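キルタウにおける提供工程の自動化

キルタウ(Kiltau)における提供工程の自動化は、飲料スタンド運営会社キルタウの店舗で進められている、双腕ロボットによる飲料の仕上げ・受け渡し作業の導入と、それに伴う従業員の業務の変化をいう。社内通称「ラキア」(Lakia)。本項では主にトルコム店での運用について述べる。

概要
キルタウはオフィスビルや駅の構内に小型のコーヒースタンドを出す会社。直営のみ。トルコム店(Tolcombe)はオフィス棟の一階にあり、朝の通勤時間帯に注文が集中する。ラキアはカウンターの奥に置かれた2本のアームからなり、抽出済みのカップを受け取って台座に据え、蓋の確認を経て受け渡し口まで運ぶ。抽出そのものは人が行う。豆の計量、ミルクの泡立ても人。つまり自動化されたのは工程の末尾だけであり、無人店舗ではない。報道などで「ロボットバリスタ」と書かれることがあるが、会社側はこの呼び方を使っていない。

名称
ラキアの名は計画時の仮称がそのまま残ったもの。由来については社内でも説明が分かれる。従業員のあいだでは単に「腕」、または「右」「左」と呼ぶことが多い。「右が止まってる」といえば右アームの停止を指す。

導入の経緯
きっかけは手首の痛みの訴えだった。蓋の押し込みと受け渡しは単純な動作だが回数が多く、ピーク時には同じ人が一時間以上続けて担当することもあった。トルコム店の場合、平日一日の提供数は444杯(4月の平均)。そのうち半分以上が午前中に出る。店では担当を短い間隔で交代させる方法を先に試したが、交代のたびに列が詰まり、長続きしなかった。
機器の選定と設置は外部の設備会社グヤーシュ(Gulyás)が請け負った。当初は単腕の案もあったが、カップを支える側と蓋を扱う側を分けたいという店側の希望で双腕になった。調整には予定より長くかかっている。とくに蓋。紙カップはロットによって口の径がわずかに違い、人なら指先で合わせてしまうところを機械では位置と力の設定で吸収しなければならない。
試験運転は閉店後に行われ、空のカップを300個使い切った時点で営業時間内の運用に移った。初週は昼過ぎの空いた時間のみ。その後、朝にも広げられた。

設備と作業の流れ
作業台は白い平らな天板で、背面は木目のパネル。アームは左右から台の中央に向かって伸びる。左右のグリッパーは形が異なり、指先の部品も作業に応じて交換する。基本の流れは次のとおり。
抽出担当がカップに飲料を注ぎ、蓋を軽く載せて所定の位置に置く。
置いた人が手元のボタンを押す。押すまで腕は動かない。
アームがカップの位置を確認し、蓋の周囲を順に押さえる。
台座ごと受け渡し口へ。
アームの作業範囲に手が入ると停止する設定で、復帰には従業員の操作がいる。自動では再開しない。この点は開店前の打ち合わせで繰り返し確認される。 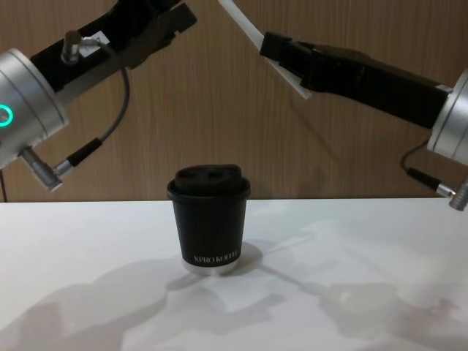
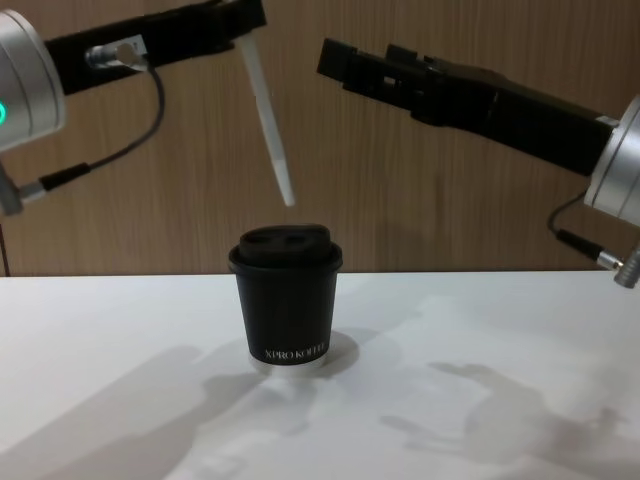
白い作業台の黒いカップと双腕。いずれの写真でもグリッパーはカップに触れていない。

担当業務の変化
もっとも大きく変わったのは受け渡し担当の仕事である。以前は蓋をして名前を呼び、渡すまでが一続きだった。導入後は蓋の工程が抜け、代わりに機械の見守り、台座の清掃、停止時の復帰が加わった。手は空いたが目が離せなくなった、という言い方をする従業員もいる。
トルコム店の店長サミラ・ダッバス(Samira Dabbas)は社内報で、最初の一か月は仕事が増えたと感じていた、と書いている。腕が止まるたびに抽出担当が手を止めて見に行くため、列の進みがかえって遅くなる日もあった。その後、復帰操作をする人をシフトごとに一人決めておく方式に改め、抽出担当は機械に触らないことにした。この役は「腕番」と呼ばれる。正式な職名ではない。手当は当初なし、のちに時給への加算がついた。
人員数は減っていない。朝の配置は導入前と同じで、これは導入時に会社が従業員側と取り交わした条件による。ただし条件の期限は定められておらず、見直しの際に協議するとだけある。この文言については従業員側から曖昧だとの指摘が出ている。

訓練
腕番になるには半日の講習を2回受ける。一回目はグヤーシュの担当者による座学と停止・復帰の実習、二回目は営業中の店舗での付き添い。講習の内容は薄い冊子にまとめられているが、現場では冷蔵庫の横に貼られた手書きの紙のほうがよく見られている。書いてあるのは三つ。あわてて手を出さない、台座を拭く、蓋が浮いていたら人がやり直す。
新人にはまず手作業での蓋と受け渡しを覚えさせる。機械が止まっている間も店は開けるため、手でできない人は朝のシフトに入れない。導入から時間がたつほど手作業に慣れた人が減るのではという懸念があり、トルコム店では金曜の昼過ぎに腕を止めて手で回す時間を設けている。これは店独自の取り組みで、他店では行われてない。

不具合と対応
報告が多いのは蓋の浮き、次いでカップ位置のずれ。位置のずれは置く側の癖によるところが大きく、人が変わると急に増えることがある。天板に目印をつける案は、清掃で消えるとして見送られた。のちに底を受ける丸い台座を使う方式になり、ずれは減ったとされる。
そのほか、配線の差し込みが緩んで片側だけ動かなくなる例が数件。開店前の点検にコネクターの確認が追加された。照明の変更後にカップの認識が不安定になったこともあり、このときは照明を元に戻して対応している。
熱い飲料をこぼした場合、腕番は停止を確認してから拭く。服や髪が長い場合はまとめることになっており、ネックストラップの名札はクリップ式に改められた。細かいことだが、名札の変更には不満も多かった。落ちやすい、という。

従業員の反応
賛否は分かれる。手首や親指の付け根の負担が軽くなったという声は複数の従業員から出ており、導入の目的そのものは達したとみる人が多い。一方で、客との会話が減ったという意見もある。蓋を閉めながら一言かわす間がなくなり、客も腕のほうを見ている。常連の注文を覚えなくなった、とも。
ダッバスは同じ社内報で、受け渡し口の脇に人が立つ場所をつくり直したことに触れている。当初の配置では従業員の立ち位置が台の裏側になり、客から顔が見えにくかった。棚をひとつ外して場所を空けたところ、声をかけられる回数は戻ったという。数字はとっていない。
動作音については静かだとする人と、一日中聞いていると疲れるとする人がいる。休憩室が台の裏にあたるため、休憩中も音が届く。扉に緩衝材を貼る対策がとられたが、効果は人によって評価が違う。

客の利用への影響
待ち時間は朝のピークでやや短くなったと会社は説明している。ただし測り方は公表されていない。急ぐ客のために、申し出があれば手渡しに切り替えられる。蓋なしの注文や持参のマグはすべて人が対応し、アームは使わない。マグは形がまちまちで、対応させる計画も今のところないもよう。
導入直後は撮影のために立ち止まる客が多く、通路がふさがったことから、列の向きが変更さました。現在は落ち着いている。

他店への展開
二店目の候補として駅構内の店舗が挙がっているが、台の奥行きが足りず保留中。抽出工程まで自動化を広げるかどうかについて、会社は検討していないとしている。従業員側は、広げる場合は設計の段階から現場の人間を入れるよう求めており、書面での回答はまだない。

関連項目
協働ロボット
双腕ロボット
反復動作による負担
飲食店の自動化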